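Unit 4: Good practice for collecting demonstrations with hand-held grippers
Course tutor: Mhairi Geddes

These notes cover house rules for shared rooms. They sit alongside the risk assessment form, which you must still fill in.

Before you start
Tell everyone in the room that recording is under way and get consent forms signed. Faces are blurred before any footage leaves the site. Keep bags and boxes off the walking routes.
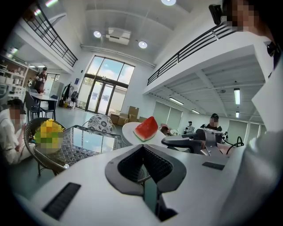 If an arm is in the room, one named person is responsible for the stop button. Hand over out loud. Cables should be taped down or routed behind the table, never across a doorway.

During the session
Work in pairs. One person moves the gripper, the other watches the space behind. Stop if anybody steps between the gripper and the object. Fingers stay out of the jaws while the tool is switched on.

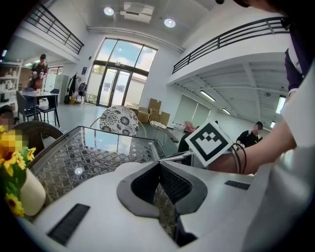
Check markers for creases and glare at the start of each batch. A batch is 100 attempts, failed ones included. Do not delete failures; label them. Murdo Yule will go through labelling in the November class.

Props
Use light objects with no sharp edges. Log each one by name on the Trondell sheet.
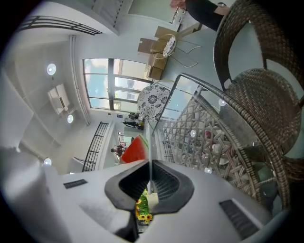
Fig. 3. Gripper, watermelon-slice prop and wicker seating.

Reading for next time: Heinonen's notes on consent, section 2.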